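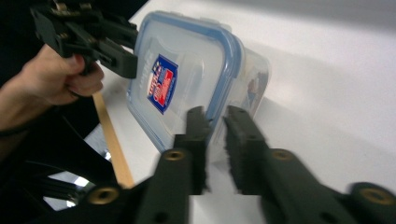 We got to the Orkosum building in March, a little before nine, and were signed in by Jozefína Hrubý, who runs the manipulation group on the second floor. There were six of us from Tellport. We'd asked to see how they collect training data for two-armed tasks, and she took us straight to the tables and left the slides for after lunch.

The method is called Nernoden internally. A person works with a gripper in each hand and does the task directly, with no robot arm present. Camera images and jaw opening are recorded together, and the policy is trained on those recordings. It then runs on a pair of arms with jaws of the same shape.

The station we spent the most time at was doing food storage boxes. These are clear plastic with a blue rim on the lid and a latch tab. Clear plastic is a bad case for depth sensors, and the group gave up on depth for this task last fall. The policy gets color images only. Hrubý said the rim helps a lot, and that boxes with fully clear lids are still the worst performers in the set.

The task is to pick the box up, tip it on its edge, hold it with one gripper and work the latch with the other. An operator does one in well under a minute when it goes well. I tried it twice and dropped the box both times. The hard part for me was the tipping. You want to roll your wrist as you would with your bare hand, and the jaws don't follow the way fingers do. The finger pads have a rough, bristly surface, and the group has changed the pad material more than once this year.

The results they showed us compared two training sets for the same task. The first had 170 recordings, all made by one practiced operator. The second had 564, from a mixed group that included new people. Each trained policy got 135 trials on the arms. The larger set won on boxes it hadn't seen before. On the familiar box the two were close enough that Hrubý didn't want to call it. Most failures in both came at the moment the second gripper reached for the latch. The box would shift in the first one's jaws, and the policy carried on as if it hadn't.

Their current work is on that shift. They now ask operators to let the box slip on purpose in a share of the recordings and then recover. No numbers yet. We were shown one run on the arms where the box slipped and was regripped, and one where it ended up on the floor.

After lunch we saw the calibration bench, run with equipment from Doležal, and the room where recordings are checked. Every clip is watched by a person before it goes in. I asked if that was a bottleneck and the answer was yes.

We left at half past three. Parking is behind the building and the gate needs a code on the way out, so get it from the front desk.

Comments

pkessler: Did they say how they line up the clocks on the two grippers? We lost weeks to that.

R. Amundson: They mentioned a sync step at the start of each session, but I didn't write down the details. I'll ask.

dmarsh_lab: Interesting about the mixed operators. Would like to see 170 against 170 though, otherwise it could just be more data.

R. Amundson: One of our group raised that too. They have it planned.

tovah: is the building the one by the rail yard or the new one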